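Home | About the Group | Minutes | Reading List | Join Us | Contact

Tindeck Romance Writers and Readers – Minutes of the January Meeting 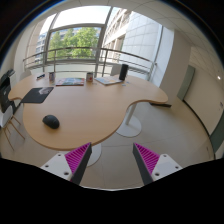 1. Welcome and attendance

Edivaldo Seixas took the chair and opened the meeting at 6:30 on Tuesday. It was a great turnout for a cold night, and three first-timers introduced themselves. One is writing a lighthouse romance, one reads nothing but Regencies and is proud of it, and the third has a finished manuscript about rival beekeepers that several of us asked to read on the spot! Apologies came from Lorna and from both of the Petersons.

The minutes of the last meeting were approved with one correction. The workshop on first kisses was led by Marguerite, and the minutes had given the credit to Dee. Dee said she would have been happy to keep it.

2. Matters arising

The library has put our shelf of members' paperbacks next to the large print section, at eye level. Marguerite went by to look and says that four of them were already checked out. The librarian would like a short card for each book with the subgenre and heat level on it. Members who have a book on the shelf should write their own card and bring it next month.

The question of whether we swap to a later start was left over from last time. After a short talk we are staying at 6:30.

3. The anthology

This took up most of the evening, and happily so. The working title is still "Letters to Anodov," after the made-up frontier town that all the stories share. Edivaldo reminded everyone of the ground rules: each story is set in or near Anodov, each one has a letter in it somewhere that changes things for the couple, and each one ends happily. Length is up to 4000 words. He has read every draft so far and said he stayed up much too late with two of them.

Drafts received: "The Schoolteacher's Second Trunk" (Dee), "Snow on the Guker Road" (Wendell), "A Wife for the Ferryman" (Marguerite) and "Postage Due" (Priya).

Wendell's story was the one we talked over in full. General delight at the blizzard chapter, and especially at the moment when Clara reads the letter out loud to the horse. Comments for Wendell:

– The brother vanishes after page six. Either bring him back for the wedding or cut him at the start.
– Clara forgives Thomas very fast. Priya would like one more scene between the quarrel and the thaw, even a short one over breakfast.
– Two readers thought the last line was perfect and one thought it should come a paragraph sooner. Wendell is going to try it both ways.

Marguerite asked whether the ferry in her story can be on the same river as the mill in Dee's. We agreed that it can, with the mill upstream. This led to a lively conversation about where everything in Anodov is. At present the church is on a hill in one story and beside the river in another, and the general store has two different owners. Dee offered to draw a map and keep a list of shared names, and this was accepted with real gratitude. Send her any place, shopkeeper, horse or dog that is named in your draft.

There was some debate about heat level. Priya's draft is a good bit warmer than the others. Wendell felt readers of sweet historicals might be surprised by it, and Marguerite felt they might be pleased. It was put to a show of hands and we will keep the whole collection at closed door, with as much longing as anyone can fit in. Priya took it very well and says that the full version of "Postage Due" will come out later as a longer book under her own name. We cheered.

Deadline for final drafts is the April meeting. Edits will be done in pairs, and Edivaldo will match people up by email.

4. Cover and printing

Edivaldo has heard back from Tripathi, the printer in town. For a first run of 80 copies, with a matte cover and cream paper, the price is $790, proof copy included. Members thought this was very fair. The sample paperback he passed around has a lovely feel to it, and the type was easy to read even for those of us who had left our glasses in the car.

Agreed: go ahead with Tripathi once the final page count is known. The cost will come out of the book sale money, and each contributor will get two copies free.

On the cover, three ideas were put forward. The first is a couple seen from behind on a wagon seat, the second is a bundle of letters tied with ribbon, and the third is a wide sky with a very small town under it. The letters were the favorite by a long way. Priya asked that we please not have a shirtless man with a hat, as there is no shirtless man in any of the stories. Wendell offered to add one.

5. Workshop: the marriage of convenience

Marguerite led the workshop part of the evening and it was a joy. Everybody wrote for ten minutes on the same prompt: two strangers have just been married and now have to ride home together. Then we read them aloud.

Notes people wanted kept:

– Give both of them a practical reason for the marriage, and let the reader see that each reason is a little bit of a fib.
– Chores are wonderful for this kind of story. Who lights the stove on the first morning says a lot.
– Let them be good at something in front of each other. Dee's bride fixes a harness while her new husband is still looking for his tools, and the whole room wanted to know what came next.
– Watch out for the villain who does all the work. If the only thing keeping the couple together is a wicked uncle, there is nothing left to read for once he's gone.

One of our new members, the beekeeper author, read a piece where neither person speaks for a full mile and then both of them apologize at once. It got a round of applause and a request for a second chapter.

6. Reading circle

The book for this month was a reread of everybody's own first romance – the one that got them hooked. We had governesses, two pirates, a ranch hand with amnesia and a very battered doctor-and-nurse paperback that had belonged to Wendell's grandmother. Several people said that theirs held up better than they had feared. Edivaldo's did not hold up at all, and he loved it anyway.

For next month, bring a romance where the couple is over fifty. Suggestions are welcome on the email list. Marguerite already has three in mind and will lend them out.

7. Any other business

The spring book fair has tables open for sign-up. We agreed to take a full table and to have the anthology proof on it for people to leaf through if it is ready by then. Priya and Dee will do the morning, Wendell and Edivaldo the afternoon.

Wendell asked whether we might try an online critique night between meetings for people who can't get out in bad weather. Lots of interest. Priya will set up a trial and send out the link.

A reminder that dues can be paid in cash or by check.

8. Actions

Dee: map of Anodov and list of shared names
Edivaldo: editing pairs by email, confirm order with Tripathi when page count is in
Wendell: revised "Snow on the Guker Road," with brother or without
Priya: closed door version of "Postage Due," online critique link
Marguerite: over-fifty loan copies, next workshop topic
Everyone with a book at the library: shelf card

The meeting closed at 8:45, and several of us were still in the parking lot at nine arguing about whether Clara should keep the horse.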